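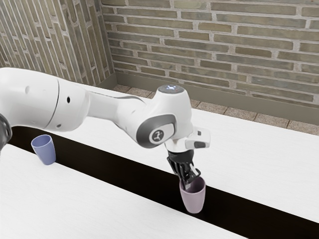 # Sivholm Household Water Use Records

**Version:** 9
**Released:** 8 May 2024
**Format:** CSV, UTF-8, comma-separated

The Sivholm records contain monthly water meter readings from 2,417 households in the Sivholm supply district. They were assembled for the study of seasonal demand and tariff design. The district is divided into 17 supply zones, and every household is assigned to exactly one of them.

## Contents

| File | Contents |
|---|---|
| `readings.csv` | One row per household per month |
| `households.csv` | Zone, dwelling type, number of residents |
| `zones.csv` | Zone code, name, main supply source |

Volumes are given in liters. An empty `volume` field means that no reading was taken; a zero means that the meter was read and showed no use. Users should keep these two cases apart when computing averages.

## Collection

Readings were taken by the Derese meter service under its ordinary billing schedule. Where a meter was replaced during a month, the closing value of the old meter and the opening value of the new one were combined, and the row is marked `R` in the `flag` column. Estimated readings are marked `E` – they remain in the file but were left out of the published zone totals.

## Known Limitations

- Households with private wells are not covered.
- The Cista zone was metered by building before its network was renewed. Its early rows are shared evenly among apartments and should not be used for household comparisons.
- Resident counts are reported by the account holder and are not checked.
- Over 1,000 rows carry the `E` flag, most of them from winter months.

## Privacy

Street addresses, account numbers and meter serial numbers have been removed. Household codes were assigned at random and do not match those in any billing system. Users may not attempt to identify households, alone or in combination with other sources.

## Use and Corrections

The records may be used for research and teaching with attribution to the Enex Data Office. Commercial use requires written permission. Corrections should be sent to the same office with the file name and household code – those received before the end of June will be included in the next version.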